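Chapter 5
Rope and Cordage

Before you begin
In this chapter you will read how fibers become yarn, how yarn becomes strand, and how strand becomes rope. You will also compare laid rope with braided rope and learn the words used for the parts of a line. Keep your notes from Chapter 4, as the section on plant fibers comes up again.

Key terms: yarn, strand, lay, braid, core, standing part, working end, bight

5.1 The ropewalk at Ustisholm

In 1738 the harbor town of Ustisholm built a long, narrow shed behind its fish market. The shed was 400 yards from door to door and only wide enough for two people to pass. This was the town ropewalk. A spinner wrapped combed hemp around his waist, hooked a few fibers to a turning wheel, and walked backward down the shed, feeding out fiber as he went. When he reached the far door he had one yarn as long as the building.

The length of the shed mattered because a laid rope could be made no longer than the walk allowed. Twisting also uses up length, so the finished rope was always shorter than the yarns that went into it. Ships from Bandurlow wanted long anchor cables in one piece, and Ustisholm got their orders.

The work changed little for several generations. The account book for one September lists 162 coils sold, most of them tarred, with a note that the hemp from Plilden was "short and full of dust." Short fiber can still be spun, but more of the ends stick out of the yarn and the rope wears sooner.

5.2 Laid and braided

A laid rope is held together by opposing twists. The fibers are twisted one way into yarn, the yarns are twisted the other way into strands, and the strands are twisted back again into rope. Each twist tries to undo itself, and each is stopped by the one next to it. If you open up the end of a laid rope, you can see the strands spiral around one another.

A braided rope is made by passing strands over and under each other. It has no overall twist, so it is less likely to kink or spin under a load. It is harder to splice. Many braided ropes have a separate core inside that carries much of the weight, while the outer cover takes the rubbing. Colored strands in a cover give a speckled or striped pattern, which helps a crew tell one line from another.

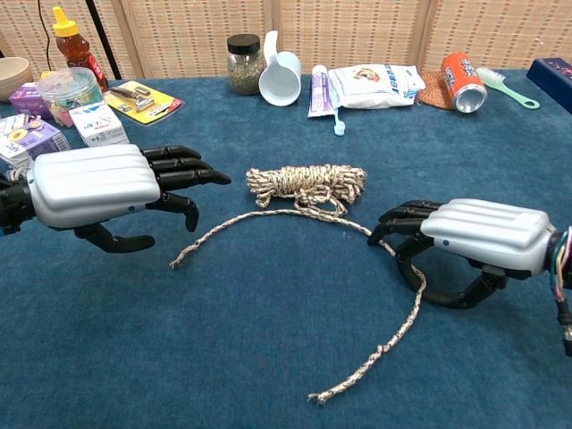
The parts of a line have the same names whether it is laid or braided. The end you are tying with is the working end. The part that is not being used in the knot is the standing part. Any section folded back on itself without crossing is a bight. These three terms are used in all the knot instructions in section 5.3.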